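Search the Fulora operations pages
Search
Enter keyword or form number

PACKING TABLE INSPECTION: BAKED GOODS IN PAPER GIFT BAGS
Site: Hanrahan
Month: January
Inspector: Bernadette Keogh
Present for the inspection: Kojo Asante (packing lead), Jintana Limsakul (second half only)
Start: 9:40 a.m.

Ratings: S = satisfactory. C = satisfactory with comment. F = fix before next shift. N/A = does not apply at this site.

Items carried over from the last inspection are marked (carried).

SECTION 1. TABLE AND SURROUNDINGS

1.1 Tabletop clean at start of shift, no crumbs or grease film. Rating: S
Checked with a dry white wipe at the corners and along the near edge. Wipe came up clean.

1.2 Tabletop finish intact, no lifting, chips or open seams. Rating: C
The wood-grain pattern makes shallow scratches hard to see under overhead light. Checked again with a flashlight held low. One scratch, not through the finish. Recheck at the next inspection. If it has opened, it becomes an F.

1.3 Table level and stable. Rating: S

1.4 Floor clear for one full step on the working side. Rating: F
Flattened cartons were leaning against the table leg at 9:40 and had slid into the walking path by 10:15. Kojo moved them to the recycling cage. The rating stays at F until there is a fixed place for cartons during the shift. Moving them when the inspector is in the room does not close the item.

1.5 Lighting at the table even, no flicker. Rating: S

1.6 Room temperature at or below 70°F during packing. Rating: C
Reading at the start was within limit. The wall thermometer hangs near the hall door and reads low whenever the door is open. Use the probe thermometer at table height and write that number in the log. Wall readings will not be accepted after this month.

1.7 Sanitizer bottle labeled, dated and stored off the table. Rating: F (carried)
The Fliramel bottle had a product label but no fill date. Same finding as last time. Date was added during the inspection. Fill dates go on the bottle itself, on tape, in marker. The sheet in the cupboard is not a substitute.

SECTION 2. TRAYS

2.1 Trays washed, rinsed and fully dry before loading. Rating: S
Drying rack checked. Trays stored on edge with a gap between them.

2.2 Rims and corners free of residue. Rating: S
Rounded corners clean up well. The square trays still in the back cupboard do not, and residue was found in two corners of the one pulled for comparison. Recommend retiring the square trays.

2.3 No cracks, cuts or burrs. Rating: S

2.4 Product in a single layer. Rating: S
No stacking seen at any point. Stacking flattens the lower layer and moves grease to the upper one, and customers notice both.

2.5 Spacing between pieces sufficient to lift one without dragging another. Rating: C
Spacing was uneven from tray to tray. The procedure does not ask for straight rows and the inspector does not either, but each piece must come up cleanly. Where two pieces have baked together, separate them at the rack, before the tray comes to the table.

2.6 Tray placed beside the bag, not behind it. Rating: S
Behind the bag means reaching over an open top. Correct placement was kept throughout.

2.7 Time on the table for an uncovered tray: 60 minutes maximum. Rating: F
No start times were being written down. Kojo stated that trays are always used up well before the limit. This may be correct and cannot be checked without a record. Write the time on the tray slip when the tray reaches the table. Clock time, not "morning."

Trays that reach the limit go back to the rack covered, are logged, and are not brought out a second time. Ghada Qaisi asked in her comments on the draft whether a tray that is half used may be topped up from a newer one. It may not. The older pieces end up at the bottom or the far side and stay there.
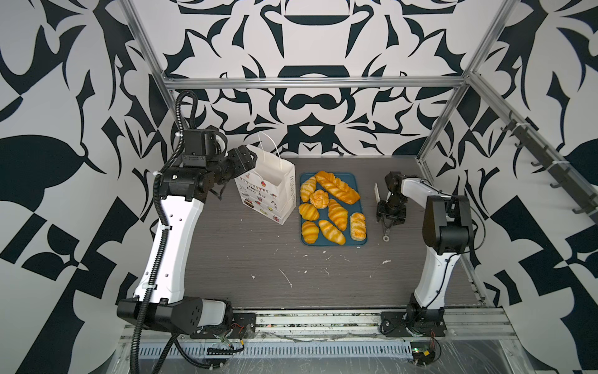 The other matter raised on the draft was hand changes. Gloves are changed between handling bags and handling product, every time, including when the bag is new and straight out of the carton. Bag cartons are handled in receiving, in the van and on the shelf. Where two people share the table, one handles bags and the other handles product, and they do not swap partway through an order. Jintana pointed out that this slows down single-bag orders. It does, and the requirement stands.

SECTION 3. PAPER BAGS

3.1 Bags stored flat, dry, off the floor. Rating: S
Lowest shelf measured at 7 inches above the floor. Acceptable.

3.2 Bag stock free of odor. Rating: S
Paper picks up odor from sanitizer and from coffee. The current shelf is clear of both.

3.3 Bag opens fully and stands upright unsupported. Rating: C
Some bags from the newest Rosotis carton lean when first opened. Press the bottom fold flat from the inside with a clean gloved hand and set the bag down before loading. A bag that still leans after this is rejected. Do not brace it against the tray.

3.4 Handles secure. Rating: S
Twisted paper handles tested by lifting a loaded bag straight up and holding for a count of ten. No separation at the glue patch. Test one bag from each carton, from the middle of the carton. The top bag is usually the one that has been handled most.

3.5 Handles upright and clear of the opening during loading. Rating: C
A handle that has folded inward rubs against the product on the way in. Stand both handles up before the first piece goes in.

3.6 Printed panels clean, no smears, no offset ink. Rating: S
Greeting and party designs are checked the same way as plain stock. Rub the darkest printed area with a dry wipe. No transfer seen.

3.7 Inner liner or sleeve in place before any unwrapped product. Rating: F
The liner box was empty when checked and a new one had to be brought from the storeroom. No bag was loaded without a liner in the inspector's presence. The item is rated F for supply. Minimum on hand at the start of a shift is now 34 liners, and the box is to be replaced when it goes below that, not when it runs out.

3.8 Printed design matches the order slip. Rating: S
Ciarán Ó Flaithearta reported one mix-up since the last inspection, a birthday design sent with a sympathy order. Reading the slip aloud before opening the bag is suggested. It is not required.

SECTION 4. LOADING AND CLOSING

4.1 Heaviest pieces first, placed and not dropped. Rating: S

4.2 Product lifted from the sides. Rating: C
Flaky tops break when pinched from above. Tongs with a wide face are better than narrow ones. Two narrow pairs remain in the drawer and should be moved to the savory table.

4.3 Product stays below the fold line. Rating: S

4.4 Allergen label on the outside, back panel, lower half. Rating: C
Labels were present on all bags checked. Two sat partly over the side fold, and the last line could not be read with the bag standing. Place the label on the flat panel only.

4.5 Packed bags moved by the base until they reach the pickup shelf. Rating: S
Handles are for the customer.

4.6 Dropped product discarded and recorded. Rating: S
Waste sheet current to the previous shift.

SECTION 5. RECORDS

5.1 Cleaning log complete. Rating: C
Complete, but initialed in one color of ink all the way down the page and apparently in one sitting. Initial at the time of cleaning.

5.2 Probe thermometer checked in ice water. Rating: S
Reading of 32°F recorded. Limit for a pass is 34°F. Above that the probe is set aside and the spare is used.

5.3 Previous findings closed. Rating: F
Item 1.7 remained open. All others closed.

GENERAL COMMENTS

The work at the table is careful and the product is handled well. Most of the findings are about writing things down. The exceptions are the cartons on the floor (1.4) and the liner supply (3.7), which both need a change in how the room is stocked.

Request for a larger table was noted. The current surface is adequate for one tray and one bag in use at a time, and the procedure does not call for more. A side shelf for finished bags would help and has been passed along.

FIX LIST

1.4 Fixed place for cartons. Owner: Kojo Asante
1.7 Fill date on sanitizer bottle. Owner: Jintana Limsakul
2.7 Start time on tray slips. Owner: Kojo Asante
3.7 Liner minimum. Owner: Ghada Qaisi
5.3 Closes when 1.7 closes

REPLY FROM SITE (K. Asante)

1.4 — we have put a wheeled cage at the end of the bench. It fits if the stool goes under the sink. 2.7 — slips reprinted with a box for the time. On 2.2, please confirm whether the square trays can go to the savory table or have to be thrown out.

INSPECTOR'S REPLY

Wheeled cage accepted, subject to seeing it in use. Square trays are not to be used at any table. Dispose of them and note it on the equipment sheet.

Related pages
Tray washing and drying, revised procedure
Allergen label placement guide
Receiving check: paper goods from Rosotis
Fliramel dilution chart
Hanrahan site: pickup shelf inspection
Probe thermometer ice water check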